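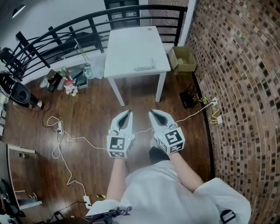

*White table, wood floor.*

Small workshops that sell through regional shops and holiday markets tend to price by the piece and ship by the piece. I think this is a mistake for most of them, and that consignment, as it is usually written, makes the mistake worse.

Take the standard arrangement. A maker leaves goods with a shop. The shop pays after the sale, less a percentage. The maker carries the cost of materials, the cost of breakage unless the contract says otherwise, and the cost of waiting. The shop carries the cost of a shelf. Most arguments about consignment are about the percentage, and the percentage matters less than the term. A forty-percent cut paid in December on goods delivered in November is a better deal than thirty percent paid the following summer.

Keabetswe Maluleke sells stoneware under the name Ekard and used to place work with nine shops. She now places it with four. Her total sales fell slightly in the first season and her cash on hand rose, as the remaining shops agreed to buy outright at wholesale in cartons of six. The cups in those cartons are the same cups. What changed was who owned them while they sat.

## Minimum orders

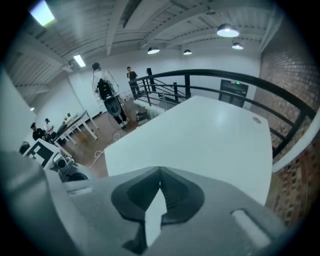

A minimum order is often treated as a way to keep small buyers out. Its proper use is to set the size of the packing job. A maker who packs single pieces on demand needs a clear surface at all times, and few home workshops have one. A big white tabletop like this one, with a grommet near the edge so a cord can drop through for a label printer, is enough space to pack full cartons in one session and then go back to being a glazing bench. Packing one mug at a time takes the same surface every day.

The usual objection is that new shops will not commit to a carton from a maker they do not know. Some will not. The Utton market organizers handle this with an opening order at half the normal minimum, paid on delivery, with no returns except for damage. I would copy that rule without changes. It gives the shop a limited risk and gives the maker a real sale to learn from. A consigned piece that comes back after several months teaches very little, because it may have spent that time in a back room.

There are goods for which consignment still makes sense: large furniture, one-off textiles, anything priced so high that a shop could stock only a single piece. In those cases the contract should state a payment date, a return date and the party responsible for damage. I have read too many that state only the percentage.

For everything else, sell it to the shop.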